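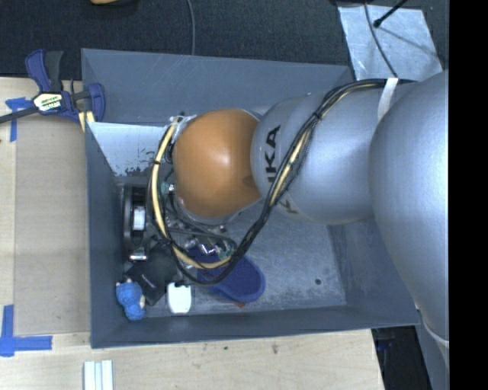 Julián Pastor wrote back that the children of Tustthorpe had not shrunk, and that whoever had produced the district table should check it before sending it to the ministry.

Bjarke Bundgaard had produced the table. He checked it again. The district's growth program measured every registered child under five twice a year, and the July file held 671 records. In 49 of them the child was shorter than in the previous round, which had been held in November. The differences ran from a few millimeters to a little over two centimeters. All of the affected records came from the Vollden health post.

A child of three may lose half a centimeter on paper if one nurse reads the board at eye level and the next reads it from above. Two centimeters was a different matter. Under the program rules, a drop in height-for-age moved a child from the green list to the yellow list, and the yellow list released an extra ration of fortified porridge and oil for the household. Pastor's reply did not mention the ration. It had been copied to the auditor.

Bjarke drove to Vollden on Thursday with a calibration rod in the back seat. The rod was aluminum, with a certificate giving its length at 20 degrees. The post was a single room with a scale, a sink, a measuring board and a shelf of registers. Leif Hjaltadóttir had the registers open on the desk before he had put his bag down.

"You want the ones that went down," Leif said.

"I want to start with the board."

They laid the board flat and placed the rod against the headpiece. The rod overhung the scale by 4 millimeters. Bjarke wrote this down. It explained the small differences and none of the large ones.

He asked who had measured in November. Leif gave the name of a nurse who had since moved to the coast. He asked whether the children had been measured lying down or standing. Leif turned a register around and put a finger on the column.

The form had a box for position, L or S. Under the manual, children below two years were measured lying down and older children standing. In the November register the box was marked L on page after page, for children of two, three and four. A note in pencil at the top of the first page said: wall loose, using floor.

"The plaster came away," Leif said. "You couldn't fix the board upright. It went in the monthly report."

"Which section?"

"Building."

Bjarke had never read the building section. It went to another department. A child measured lying down is longer than the same child standing, and the manual gave a correction of 0.7 centimeters, to be subtracted by the data office when the box was marked. The data office had dropped the box from the entry screen when it changed software. Bjarke had signed the change request himself. It had saved 30 seconds per record.

With the correction and the board error taken out, most of the differences closed. He worked through the rest on the desk by hand. Six stayed open.

"And these?"

Leif looked at them for some time. "That one won't stand still. Those two are brothers, I think they were swapped. The other three I'd measure again."

"Are they eating?"

"They're on your yellow list. They are now."

He considered what the revised table would do. Corrected, the greater part of the households would return to green at the end of the month, and the porridge would stop. The rule allowed a recount period of one full round when the fault lay with the instrument or the office. It required a form, a signature and a statement of cause.

Bjarke filled in the form at the desk. Under cause he entered the wall, the board and the entry screen, in that order, then crossed them out and entered the screen first. Leif had already gone to the door and was calling in the brothers, the smaller one with his shoes still on.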